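Notebook, Dirdale student manipulation project
January 7, 2025
Cloth folding, first session after break

OK, back at it! I had big plans to spend today cleaning up the labeling script, but Mounir talked me into collecting folds first, and I'm glad he did (the script can wait, it's ugly but it runs). Latifa dialed in for the first half hour to go over what the Onley people want from us by the end of the term. Short version: they want 880 usable folding demos, T-shirt-sized cloth, two grippers, any soft surface. We're a long way off, but the September batch counts toward it if we can rescue the timestamps.

Before starting I went back over our checklist, which I'm copying in again since the last copy is on a page with tea on it:

- both grippers charged and paired
- clocks synced, then synced again after the first demo
- jaws fully open and fully closed once, for calibration
- cloth back to a messy start between runs, no cheating with a half-folded one
- write down the bad ones too!! 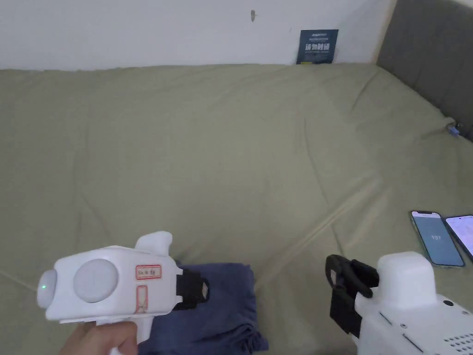
Both grippers and the navy cloth, plus the phones up by the headboard.

I'm still getting used to the pistol grip. My wrist wants to roll inward when I come down on the cloth, and then one finger lands before the other and just pushes fabric along. Mounir keeps his elbow way out to the side, which looks ridiculous but his pinches are cleaner than mine, so I'm going to copy him and stop complaining.

Things that went OK: corner to corner, long edge to long edge, and the slow flatten at the end. Things that didn't: anything where I had to let go with one hand and regrab. I lose the layer underneath pretty much every time. We threw out 7 demos for that and I think 4 of them were mine (fine, 4 were definitely mine).

The stretch move is the one I want more of. You pinch at two places, pull until the cloth goes tight, then lay it down. Abou Zeid's notes say to pull before lifting, and I've been doing both at once out of habit. If the two hands don't agree on the tension, the cloth twists up into a rope and you spend the rest of the demo undoing it. Maybe those are useful as recovery examples? I asked Latifa and she said keep them in a separate folder and we'll argue on Thursday.

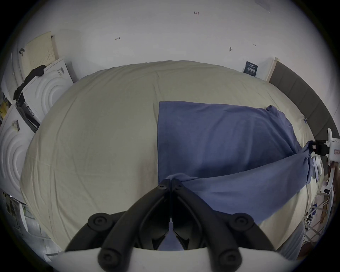
For next time

1. Do 10 stretch moves in a row, pull first, lift second, and compare with today's.
2. Try the regrab with the free hand already resting on the lower layer.
3. Ask Fledon if they have spare fingertips. I'd like to try something grippier on thin cotton.
4. Fix the labeling script (I know, I know).
5. Mounir to check the September timestamps against the sync log.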